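4.3 Setting up the Jadmont irrigation timer

This section covers mounting the timer, connecting the supply line and entering the first watering program. Read section 4.2 (Water pressure) before you begin. The steps apply to timers with part number 2785 and to the older 3047, except where noted.

Before you start

Close the outdoor tap and open the lowest outlet on the line to release pressure. Flush the supply hose for one minute. Grit in the inlet is the most common cause of a valve that will not close.

Caution: The timer is for cold water only. Do not connect it to a line that carries liquid fertilizer upstream of the valve.

Mounting and connection

1. Unscrew the battery cover and insert the batteries with the polarity shown inside the compartment. The display shows 12:00 and flashes.

2. Check that the filter washer is seated in the inlet, mesh side up.

3. Thread the inlet collar onto the tap by hand. Do not use a wrench. The collar is plastic and will strip.

4. Connect the pressure regulator to the outlet, then the main line to the regulator. The arrow on the regulator must point away from the tap.

5. Open the tap fully. Look for drips at both joints. If the inlet drips, close the tap, reseat the washer and repeat step 3.

Note: On part number 3047 the regulator is built in. Skip the regulator in step 4.

Entering a program

6. Press and hold SET until the hour flashes. Adjust with the + and - keys. Press SET to move to minutes, then to the day.

7. Press PROG. Enter the start time, the run time and the interval, pressing SET after each value.

8. Turn the dial to AUTO. The program does not run in any other position.

To water once without changing the program, press MANUAL. The valve closes by itself at the end of the run time.

Laying the drip line

9. Unroll the line in the sun for about 12 minutes before laying it. Warm tubing lies flatter.

10. Dig a shallow trench along the row and set the line in it with the emitters facing up. 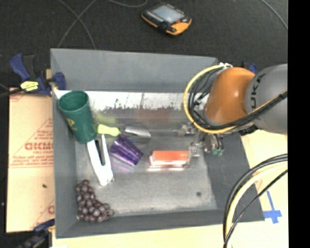

11. Pin the line at each bend and at the end of every row. Leave the end cap off.

12. Run the system on MANUAL until clear water comes out of the open end, then fit the cap.

13. Cover the line with mulch. Keep soil away from the emitters.

Caution: Remove the timer before the first frost, in most regions by early November. Drain it, take out the batteries and store it indoors. Frost damage is not covered by the warranty.

If the display shows E2 after step 8, see section 6.1.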